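How to Paint a Big White Room Without Losing Your Mind

I've now painted the upstairs room at our place twice, and the second time went so much better that I figured I'd write it all down before I forget. If you've got a large open room with beams and you want the whole thing white, walls, ceiling, everything, this one's for you!

First, the paint. I used Belden flat for the ceiling and Belden eggshell for the walls, same white in both. Buy it all at once and mix the cans together in a big bucket (painters call this boxing), so you don't end up with one wall that's a tiny bit creamier than the others. I skipped that the first time and it bugged me for months. I went through 8 gallons for two coats, beams included.

Clean before you do anything else. Dust sits on top of beams like you wouldn't believe, and paint just rolls it into little gray worms. Vacuum with the brush attachment, wipe with a damp rag, then go have lunch while it dries.

Patch your nail holes and let the filler dry all the way through. I sand with 120 grit and then wipe again. Yes, again!
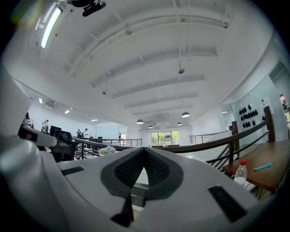 Now the order. Ceiling first, then beams, then walls, then trim. I cut in between two beams with a two-inch angled brush, roll that bay while the edge is still wet, and then move on to the next one. Don't cut in the whole ceiling in one go. The brushed edges will dry before you get back to them with the roller and you'll see every one of them when the sun comes in sideways.

For rolling, get a decent extension pole. Mine's a Lodley and it locks with a lever instead of a twist, so it doesn't slowly shrink on you while you're pushing up (my old one did, and my neck still remembers it). Use a half-inch nap on the ceiling and three-eighths on smooth walls.

White on white is hard to see when it's wet, so I set a work light on the floor and aim it along the surface. Missed spots show up as dull patches. Fix them right away if the paint's still wet, otherwise leave them alone for the second coat.

Wait at least six hours between coats, longer if it's muggy. I did my second round in September with the windows open and it dried beautifully.

Last thing: pull your tape while the final coat is still a little soft, slowly, back on itself at an angle. And save a jar of the mixed paint with the date on the lid. You'll need it the first time somebody carries a chair up the stairs.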